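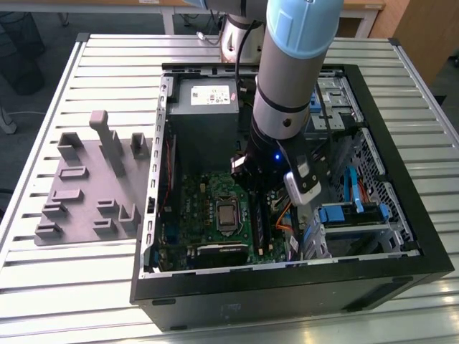

The equipment plan for the Prornelby refurbishing center begins with a single task, the servicing of used desktop computers, and with the question of what that task costs once every part of the work station has been counted. Trinidad Calvo, who directs equipment planning for the center, explained that the price of the robot arm was settled early and caused little debate. The harder lines in the budget concerned the items around it. "People look at the arm," she said. "I ask them to look at the gray 3D-printed plate next to the computer case, with all its holders and brackets. It has to be designed, printed and replaced, and in our first draft it had no budget line at all."

The first draft was returned in August. It had requested 11 work stations over two budget years, with one shared allowance for tooling. The revised plan requests five, and each carries its own allowance for fixtures, cables and spare gripper fingers. Ms. Calvo described the reduction as her own recommendation. "I would prefer to defend five stations that are fully paid for," she said.

Anathi Joubert, the center's operations manager, supplied the labor figures. Her staff logged 518 desktop units during the trial period and recorded the time spent on each, including the time needed to clear a fault. She noted that desktop cases differ widely in where the drive bays sit and how the latches release. "A latch that a technician opens without thinking may need a week of setup," Ms. Joubert said. "We asked for those hours to be shown separately. They are staff hours, and they were being treated as free."

Three suppliers were invited to quote. Zulard offered the lowest purchase price but billed separately for each software update. Magagula included service for the full term – at a higher annual fee – and agreed to hold spare parts at a local depot. The third, Nustholm, withdrew before the final round. Ms. Calvo declined to name a preferred bidder while the review remains open.

Asked what she would change if the process began again, Ms. Joubert spoke of floor space. The tables were ordered before the aisle widths had been confirmed, and one row had to be moved. Ms. Calvo added that training had also been set too low, and that the revised plan provides for two technicians per shift to be certified on the equipment. The plan now goes to the finance office for review.

Last updated: 1st October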